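Plinham Hand-Guide Teaching Kit

For single-arm tabletop work. Teach by hand, teach by remote, or mix the two.

Overview

The Plinham kit lets an operator show a robot arm a task without writing a program. It comes in two parts: a teaching handle that clamps to the arm behind the gripper bracket, and a leader arm that sits on a separate desk and is moved by the operator while the robot copies it. Both record to the same file type, so a set of demonstrations can be started one way and finished the other.

The kit was developed at Linari and is built and shipped from our Grurkberg shop. It is sold to labs, training centers and small manufacturers that already own an arm and a two-finger gripper and want to spend their time on the task.

What it records

Each demonstration holds the joint positions, the gripper opening, the operator's button presses and up to two camera streams. One stream comes from a fixed camera over or beside the table, the other from a small camera at the wrist. All of them share one clock. Files are written at the end of each demonstration and can be replayed on the arm straight away at reduced speed.

Starter task: coffee spooning

Every kit includes a printed task sheet. Most customers begin with the coffee task, which asks the arm to pick up a teaspoon, scoop beans from a glass bowl and tip them into a mug. It uses ordinary kitchen items and has one hard step, the grasp on the spoon handle.

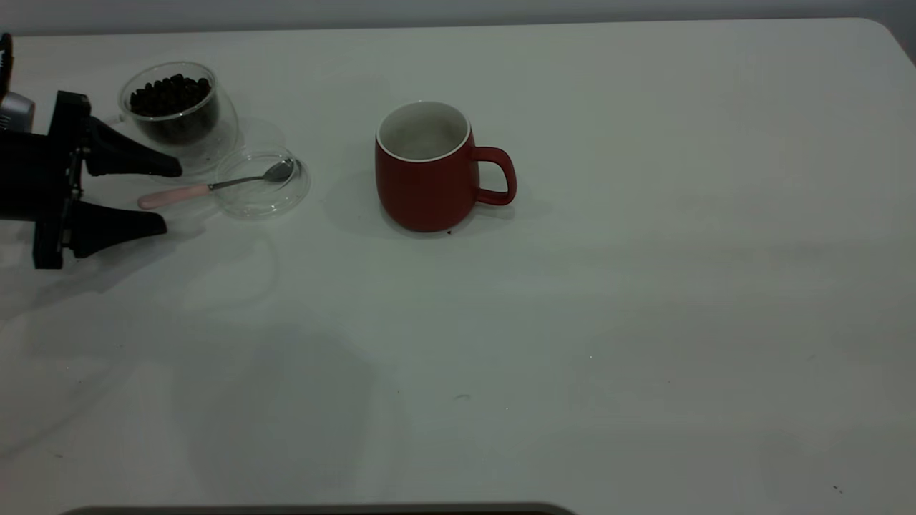
Coffee task: open gripper at left, with beans, lid, spoon and mug on the table.

The sheet asks for the spoon to lie across the glass lid, with its handle toward the gripper. A spoon flat on the table leaves the fingers very little room under the handle. Raise one end and the grasp becomes much easier to show, both by hand and by remote.

Keep the mug well clear of the bowl. Operators who crowd the two together tend to swing the wrist wide to avoid the rim, and the recorded path picks up that detour every time.

Teaching by hand

Press and hold the green button on the handle to free the arm. Move it at the pace you want to see in the replay. Release the button to lock the arm in place, and use the thumb wheel to open or close the fingers. The handle weighs 658 grams, and the arm's payload setting must be changed to allow for it. The setup screen asks for this the first time the handle is connected.

Hand teaching suits slow, close work. Its main drawback is that the operator's hands and sleeves may show up in the camera streams. If you plan to train on the video, record the final set by remote.

Teaching by remote

The leader arm has the same joint layout as the robot at a smaller scale. A trigger under the index finger sets the gripper opening. Motion scaling can be set from 1:1 down to 1:4 – the finer settings help when closing on thin handles.

Remote operators can work from the side of the table or from another room using the camera streams alone. We suggest learning with a direct view first. The wrist view takes practice: the near finger is large and dark, clear glass shows up mostly as outlines and glare, and anything far behind the table goes soft.

When glass is part of the task, use the fixed view for the approach and switch to the wrist view for the last short move. The viewer can show both at once, and a foot pedal swaps which one is larger.
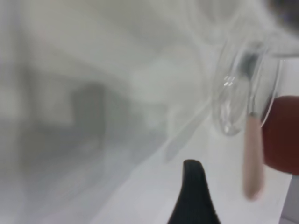

In the box

Teaching handle with clamp and two spare pads
Leader arm with desk mount
Wrist camera with bracket
Fixed camera with 80 cm post
Foot pedal
Control box and power supply
Printed task sheets, 13 in all
Cable set

The arm, gripper, computer and task items are not included.

Requirements

Six- or seven-axis arm with a free-drive mode and an open control port. Two-finger gripper with position feedback. A computer with a wired network port and two free USB 3 ports. The control box stores up to 1000 demonstrations before files need to be moved off.

Training and support

A remote setup session with Oriana Farías or Liam Birkett is included in the price. On-site training is quoted separately. Customers who bought the earlier Lò handle can keep their clamp and order the handle alone, but will need the new control box.

Questions about arm compatibility go to Arif Selvanayagam in applications. Please send the arm model, gripper model and controller version with your first message.

Availability

Kits ordered now ship in the order received. The seven-axis leader arm is a separate item and has been in stock since October.

Page last updated 2019-01-19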